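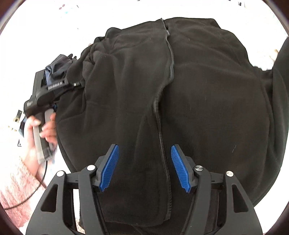 ## The Second Pair

Nkrumah Mahama had the spreadsheet open before anyone else got to the Onthorpe building. The budget line said grippers, hand-held, and next to it was a blank cell. It had to be filled by noon or the money went back to the Kollari office for December.

Atinga came in with her coat still on and put a coffee next to his keyboard.

"How many are you asking for?"

"Two pairs."

"We have a pair."

"We have a pair today," he said. "If a spring goes, we have one gripper and a jacket."

She pulled up a chair. The supplier's quote was in the other window. Movier wanted the order in by the end of the month and would hold the price for 30 days after that, but only on complete units. Spare pads were extra. So were cables.

"What about pads?" she said. "The fleece is what wears them. All that zipper work."

"I put pads in."

"How many sets?"

He scrolled down. He had left that one blank too. He had meant to ask her, and then she had gone home early, and he had moved on to the table.

"You do the folding," he said. "You tell me."

Atinga thought about it. She did the black fleece most mornings, zipper first, then the sleeves. She knew how the ridges felt through the handle when they were new. She couldn't have put a number on when they stopped feeling that way.

"Take the table out," she said.

"We need a table."

"We need a flat white surface. We have one. It's ugly, but it's flat."

He looked at the table line for a while. It was the biggest number on the sheet after the grippers. He had picked the model himself, with the crank for adjusting the height. He deleted it, and the total at the bottom dropped enough to cover the pads, the cables, and most of the shipping.

"Kollari will ask why we dropped it," he said.

"Say it was me."

He typed a 2 in the blank cell and saved the file. It was twenty to twelve. Atinga hung up her coat and went to get the fleece.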